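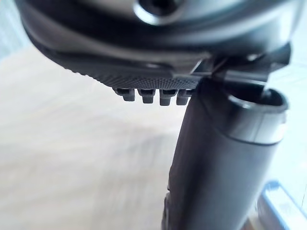
Section 4. Putting together the tubes of your Morkico clothes rail

By now you should have the base standing flat on the floor and the feet pointing outward (if not, please go back to Section 3, it only takes a minute). The tubes come next, and this is the part most people enjoy, as the rail finally starts to look like something you could hang a coat on.

All of the long tubes are dark gray and look very much alike when they are lying on the carpet. The two uprights have a small paper sticker near one end with the letter U on it. The top tube has no sticker. Leave the stickers where they are until step 6.

1. Spread an old blanket or the flattened carton on the floor and lay the tubes on it side by side. The finish is tough enough once the rail is up, but it will scratch if two tubes roll together on a bare floor.

2. Look into both ends of each tube and pull out any packing paper. There is usually a twist of it in the uprights, pushed in a good way, and a pencil will get it out.

3. Take the first upright and hold it with the sticker end down. Lower it into the left socket of the base, turning it gently as you go, until it stops.

4. Do the same with the second upright on the right.

Note: A tube that goes in at a slant will feel tight long before it is all the way down. Lift it out, straighten it and try again. Please don't use a hammer, even a rubber one!

5. Tighten the two socket screws by hand for now. You want the uprights to have a little wiggle left in them, or the top tube will be hard to fit.

6. Fit the corner pieces to the uprights, then slide the top tube into one corner and ease the other corner over its free end. A second pair of hands is a real help here — Anoma Sarkar, who wrote the first version of this guide, put hers up alone with one end resting on the back of a chair, and that works too. Peel off the stickers.

7. Go back to the socket screws and tighten them fully with the key from the small bag.

CAUTION: Keep fingers clear of the socket while an upright is going down. The tube drops the last little way quite suddenly.

CAUTION: Do not hang anything on the rail before step 7 is finished.

If a tube arrived dented or is missing from the carton, write to Mitali Roy in the parts office and quote part 1084 for an upright or part 300 for the top tube. Casters and the lower shoe shelf are covered in Section 5.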